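Snack tray on a soft blanket: what stays put?

vpimentel
Guest room, bamboo serving tray, fleecy blanket on the bed. The tray is for individually wrapped items only. The problem is base stability: the pile compresses unevenly and the tray tips toward whichever side carries more weight. I tested a Nitent mat under it and the tilt was reduced but still present. Looking for a fix that doesn't involve moving the tray to a desk.

alcides_d
Put a rigid board under the blanket. A mat is too flexible to spread the load. Mine is 6 mm thick and works fine.

silvana.s
Disagree. A board under the blanket still leaves the pile between board and tray, and the pile is the part that moves. Load distribution matters more. Heavy items go in the center and wafer bars lie flat across the long side.
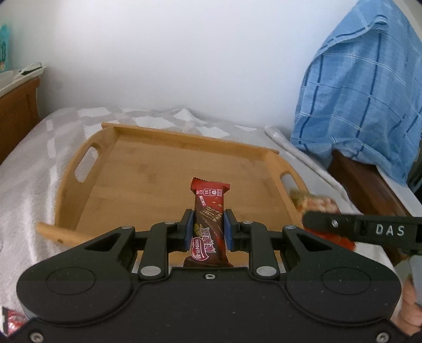 Wrapped wafers weigh very little, so a tray of those alone should barely tip. If yours does, check the mattress first. Chocolate-coated bars also need to be kept away from a radiator — the coating softens long before the wrapper shows anything.

vpimentel
Mattress is a Ceston, 2 years old, no sag that I can measure. Radiator is on the opposite wall.

elaine_dam
Crimped ends are the weak point on bars like these. If you stack jars or cans on them the seal can open and the wafer goes stale. Keep them in their own row.

alcides_d
Stale wafer is a storage issue. The question was tilt.

elaine_dam
Layout affects both.

vpimentel
Trying the board and the center loading together on Monday. Will report the tilt with each one removed in turn.

silvana.s
Use the same items each time or the comparison is worthless.

566 views · 6 shares

2 comments

Vanderleia P.: We fold the blanket back and set the tray on the sheet. No tilt.

rezende1971: Folding works until someone sits on the bed.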